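Robot Learning Seminar
Notes for Week 7: Demonstrations, and what they are worth
Győző Dudás
October

Read these before Saturday's lab. They are my notes and they carry my opinions. The assigned papers are more cheerful.

1. Two ways to show a robot something

Kinesthetic teaching means you take hold of the arm and move it through the task while the joints record. You feel the weight and you feel contact. You also put your own body in the way of the cameras, and with two arms you run out of hands.

Teleoperation means you drive the arms from somewhere else, with a leader device, hand controllers or a headset. Your body stays out of the picture. So does your sense of touch, unless someone has paid for force feedback, and most groups haven't.

Papers tend to call both of these "expert demonstrations." Ask who the expert was. A student on the third hour of a shift is an expert in wanting to go home.

2. Demonstrating in simulation

The Hamura set, which you will use for the homework, was driven by remote control in a simulated room with a two-armed robot. It has 3,000 episodes. The case for doing it this way is cost: no broken parts, and a reset takes one key press. The case against it is everything to do with contact. A simulated grasp holds because a solver says it holds.

Look also at what the policy is given to learn from. The operator could orbit a free camera whenever they lost track of a gripper. The policy gets the recorded views and nothing else.

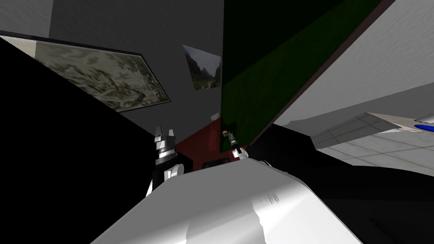
3. What to check before you train on anything

Small objects at the fingertips. The yellowish thing at the tip of the right gripper is tiny in the view, and it sits right under the edge of the green panel. Can you say from one view whether the two are touching? I can't, and I would like to see the argument that a network can.

The robot in its own way. A big white curved surface, probably part of the robot's body, hides most of both arms. If the joint angles go in as input, fine. If someone claims "vision only," be suspicious.

Pauses. Operators stop to think. A cloned policy learns to stop, without the thinking. Mészáros trims the pauses and Engate keeps them - neither write-up shows a comparison.

Success labels. I went through 137 Hamura episodes marked as successes and would have failed 10 of them. Maybe I am strict. Nobody had written down what success meant, so we can't settle it.

4. Homework

Pick one episode. Write down what the operator knew at the moment of grasp that the recording does not contain. One page. Then say whether more episodes would fix it, and don't answer "yes" without a reason.

Recent handouts
Week 6: Leader arms and the Trerkus controller
Week 5: Why the reset is part of the task
Week 4: Reading a success rate
Week 3: Camera placement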